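# Picking a clear finish for a desk top

I spent most of April comparing water-based clear coats for pale wood, and my notes had spread over three notebooks.
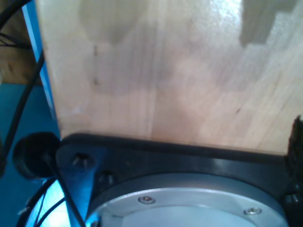
*Pale wood with a bit of glare on it. The grain still shows at either side of the bright patch.*

The candidates were Firavent Satin, Clonurero Hard Coat and an oil blend from Simanjuntak. All went onto offcuts from the same board, sanded to 240, wiped down, then left overnight in the garage.

Firavent levels best. It stays workable long enough to fix a missed strip, and brush marks close up within a few minutes. The label says recoat in two hours. In a cool garage I would double that — the first coat still clogged the paper at two and a half.

Clonurero dries faster and feels harder under a fingernail. It also foams if you stir it with any energy. A foam brush makes this worse. I got an acceptable surface with a short-nap pad and slow passes, but the lap marks on the second sample never sanded out completely.

The Simanjuntak oil was the easiest to apply and the one I ruled out first. It pushes light wood toward yellow. Some people want that. It also needs 96 hours before anything heavy goes on it, and I only have one desk.

Sheen names are not comparable between makers. Clonurero's satin reads closer to what Firavent sells as semi-gloss. Under a window or a desk lamp the difference is obvious, so check samples at the angle you will sit at, in the evening as well as at noon.

For sanding between coats I settled on 800 grit, used wet, with a Gromusier foam block. Anything coarser left scratches that showed through the final coat. Dry sanding works too but the paper loads up quickly.

The desk gets Firavent, three coats on top and two underneath. Coat one goes on Wednesday after work if the humidity drops. I still have to decide what to do about the front edge, where the old finish went soft under my wrists.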